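Skurum opens pot return and cleaning bench at Baláž garden hall

For release: June

Skurum, the container gardening supplier, has opened a bench for the return, cleaning and replanting of used flower pots at the Baláž garden hall. The service is called Monduvix. It accepts ceramic and plastic pots, with or without their saucers, and returns them either clean and empty or refilled with potting soil.

Pots are taken in at the side counter and given a numbered tag. Old soil is tipped out and set aside, and roots are pulled from the drainage holes. Each pot then goes to the cleaning position, where dirt is removed from the outside wall first and the inside second. Working in that order keeps grit out of the interior once it has been rinsed.

Clay residue is the main subject of the cleaning procedure. Terracotta-coloured clay sticks readily to pale glazed surfaces and becomes difficult to lift from any pot with a rippled or ribbed wall. Metal scrapers are not used at the bench. The pot is laid on its side and worked with a long-handled nylon brush, with the strokes following the texture of the wall. 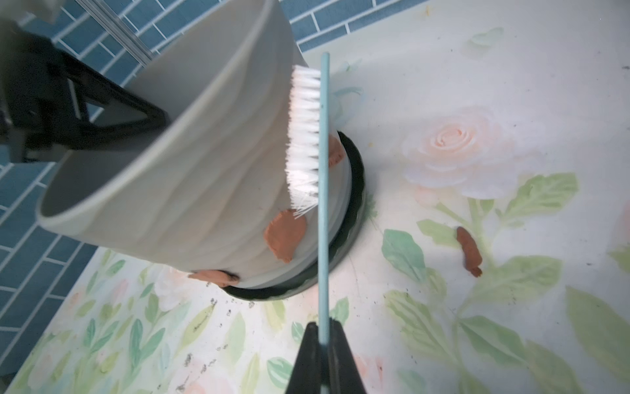 Saucers are treated as part of the pot and carry the same tag number. Where a saucer can be separated without force it is washed on its own. Where it is fixed, the joint between saucer and base is brushed and the pot is left upside down on a rack to drain. Cracked pots are not repaired. They are handed back at the counter, or broken up for drainage material if the customer agrees in writing.

"Most of the time goes into the lip and the base," said Viera Skála, technical lead for Monduvix. "The flat part of the wall is quick. Clay collects where the pot meets whatever it was standing on, and it has to be softened before it is brushed. We have set a soaking time of 21 minutes for ceramic. Plastic is wiped first and soaked only when wiping leaves a mark."

Customers who order refilling receive a soil mix containing fibrous organic matter and perlite. The mix is supplied loose and is not pressed down. The fill level is set below the rim so that water does not run over the edge on first watering. Liner pots can be fitted inside a decorative outer pot on request, provided the liner lifts out freely by hand.

The replanting table has a white top with a printed pattern and stands beside a tiled wall. Both surfaces are wiped down between orders.

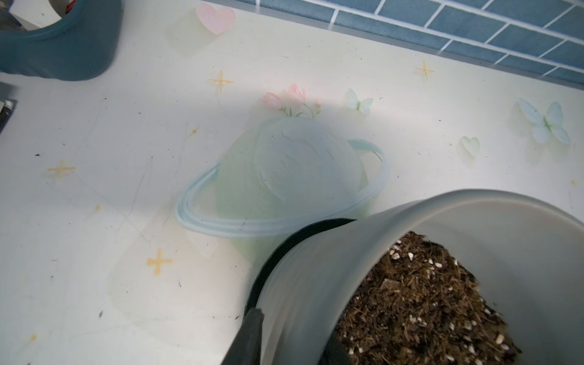 A grey plastic flower pot filled with potting soil and perlite at the Monduvix bench.

The bench was fitted out by Musoder, which also supplied the draining racks and the soil bins. Bins are kept closed when not in use. Used soil is stored separately from fresh mix and is not put back into customers' pots.

"We sell a lot of pots and until now we had no procedure for getting them back," said Jayanthi Mudaliar, operations manager at Skurum. "The capacity planned for the first season is 1000 pots. We will review the soaking times and the tag system when we have worked through that number."

Monduvix accepts up to four pots per customer per visit. Pots must be free of plants at the time of handover. Cleaning takes two working days and refilling is carried out at collection. Hanging baskets, glass containers and pots with unglazed painted decoration are outside the scope of the service.

A printed care sheet is included with each returned pot. It covers routine brushing, removal of clay marks and storage over winter, and is available separately at the counter.

Press contact: Silvia Michalík, Skurum
Technical enquiries: Viera Skála, Monduvix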